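FOR IMMEDIATE RELEASE

Trillodum pauses tabletop arm program after grip fault, and here's what we know so far

BURKHAM, May. I'm Hậu Âu, I run the tabletop program at Trillodum, and I asked if I could write this one myself, so please forgive me if it sounds less like a press release and more like me talking to you across a bench.

We've switched off all 37 of our Lotico arms that are out with customers. They'll stay off until the new hand software is ready and tested. If you have one, you've already had a call from us, and if you somehow haven't, please leave the arm unplugged and ring the Burkham office.

So, what happened. In May one of the arms at our Sheikh Street site was moving small items in and out of a basket when it lost its connection for a moment. It's supposed to hold still when that happens. It opened its fingers, dropped what it was holding, and then (this is the part I really don't like) closed them again at full force with no command from anyone. A coworker had just reached in to pick up the dropped item. She got a pinched fingertip and a nasty bruise, she was back at work the next morning, and she has been very patient with all of my questions!

Khải Bùi, who wrote most of the hand code, stayed late that night and went through the logs. The arm had run 2,857 pick-and-place moves since its last update. The same fault shows up 2 times before the one that hurt somebody, both times with no person nearby, and both times our alert system filed it as a dropped item. We should have caught it then. I read those reports every week and I went right past them.

The cause is a restart routine in the hand. When the link comes back, the hand checks its own range by opening and closing all the way, and it was doing that without asking whether the arm was in the middle of a job. Khải's fix makes it wait for a person to press the green button first, and it closes slowly when it does. We're also lowering the top grip force on every arm, which will make them a bit worse with heavy stuff. I can live with that.

Bench testing has started on the fixed version. We pull the network cable on purpose, over and over, at different points in the move, and the plan is almost 1,000 pulls before any arm gets switched back on at a customer's place.

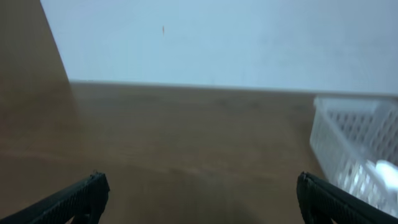 Can I keep using my arm if I stay out of its reach?

Please leave it off. The fault can start without warning whenever the connection drops, and we don't want anyone relying on distance while the fix is still being tested.

Customers won't be billed while the arms are down. Anyone who wants to send theirs back for good can do so and we'll cover the shipping. Reporters can reach me through the Burkham front desk, mornings are best.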